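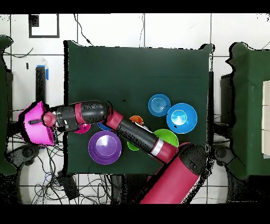 Mi charla trata de los cuencos de plástico, y de por qué en casi todas las cocinas compartidas acaban siendo el armario que peor se abre. Empiezo despacio y pregunto a la sala quién tiene en su casa una pila de cuencos que se cae cuando uno saca el de abajo. Espero las manos. Después paso a la mesa del paño verde oscuro: cuencos de plástico de varios colores, uno morado grande, uno azul pequeño, uno naranja, uno verde lima, y ninguno dentro de otro. Pido que la gente los mire un momento sin que yo hable. Así, extendidos, se puede pensar en cada uno. En un armario no se puede, y de esto quiero hablar durante los próximos minutos.

Primer punto: sacar todo. En la cocina de Hiltarard empezamos con la idea de ordenar estante por estante y fue un error mío. Movíamos las pilas de un sitio a otro y al final de la tarde teníamos el mismo desorden en otro lugar. La segunda vez pusimos un paño sobre la mesa y vaciamos los armarios por completo. Salieron 251 cuencos. (Aquí hago pausa, normalmente hay risa.) Para una cocina donde comen treinta personas en un día bueno.

Decir algo del paño. Es un detalle que a mí me importa mucho. El plástico resbala sobre una superficie lisa y hace un ruido muy desagradable cuando se trabaja dos horas con él. Sobre tela se queda donde uno lo deja. También el color del paño ayuda: si es oscuro, se distinguen los bordes de los colores claros y vivos, y la vista se cansa menos. No traer un mantel con dibujos. Lo hice una vez y perdíamos los cuencos entre las flores.

Segundo punto: el color no es el tamaño. Cuando una persona ve cuencos de colores quiere agruparlos por color, es casi automático. Queda bonito y no sirve. En el primer intento hicimos una pila azul, una pila verde y así, y dentro de la pila azul había un cuenco para aceitunas debajo de uno para ensalada. Volver a señalar los dos azules de la derecha: uno es pequeño, con anillos por dentro, y el otro, más grande, es de un azul casi turquesa muy vivo. Por color irían juntos. Por tamaño se puede guardar el pequeño dentro del grande, pero entonces el pequeño desaparece y alguien comprará otro. Preguntar a la sala qué haría. No hay que corregir las respuestas, solamente escuchar dos o tres.

Lo que hacemos nosotros — lo digo como costumbre nuestra y no como regla — es apilar solo cuencos iguales, y como máximo seis de altura. Los que no tienen pareja van a un estante aparte, en una sola capa. Este estante mide 180 centímetros de ancho y antes estaba ocupado por las tapas.

Sobre las tapas, contar rápido. Teníamos 133 y muy pocas cerraban algo. La prueba es sencilla: se coge el cuenco, se busca su tapa, y si después de un minuto no aparece, el cuenco pasa a ser un cuenco sin tapa. Nadie se pone triste por esto. Las tapas que sobran se van el mismo día, si no, vuelven al cajón durante la noche, no sé cómo.

Tercer punto: para qué se usa cada uno. Esta parte la explico con ejemplos y no con la tabla, porque la tabla desde el fondo no se lee. El cuenco grande y hondo es para masa y para lavar verdura. El mediano es para servir. El pequeño es para salsa, para sal, para romper un huevo antes de echarlo. Si un cuenco no tiene ningún uso que alguien pueda decir en voz alta, se aparta en una caja hasta junio. En junio se abre la caja y se decide. Nosotros recuperamos de la caja solo cuatro cosas, y una era un colador que estaba ahí por equivocación.

Si queda tiempo, hablar del fondo del cuenco. Hay que mirar la base por dentro, con luz de lado. Ahí están las rayas del tenedor y las manchas de tomate y de cúrcuma. Las manchas son feas y nada más. Las rayas profundas me preocupan, porque se limpian mal, y esos cuencos los pasamos a guardar pinzas o patatas sin pelar. Una señora me preguntó en Pandeck si el bicarbonato quita la cúrcuma. A mí me la ha quitado un poco. El sol de la ventana me ha funcionado mejor.

Cuarto punto, corto: comprar menos. En la cocina de Lim revisamos las facturas y en tres años se habían gastado 756 euros en recipientes. Casi siempre antes de una fiesta, con prisa, porque no se encontraban los que ya había. Desde entonces hay una hoja pegada por dentro de la puerta del armario con el dibujo de cada tamaño y el lugar donde va. El dibujo se hace poniendo el cuenco boca abajo sobre el papel y pasando el lápiz por el borde. Funciona también con personas que no leen bien el español, y yo al principio era una de ellas. (Decir esto con calma, no como broma.)

Ejercicio con la sala, diez minutos. Cada grupo recibe un paño y una bolsa de cuencos mezclados. Primero extender, después hablar, y solo al final apilar. Insistir en este orden. Los grupos que apilan enseguida terminan antes, pero luego les pido el cuenco más pequeño y tienen que deshacer la pila.

Preguntas que suelen venir: el vidrio (pesa, estante de abajo), el lavavajillas (solo arriba), los niños (un cajón bajo, a su altura, con los cuencos que pueden caerse).

Recordar recoger los paños antes de salir, son de Illell y hay que devolverlos doblados.

Inicio | Charlas | Notas | Materiales | Contacto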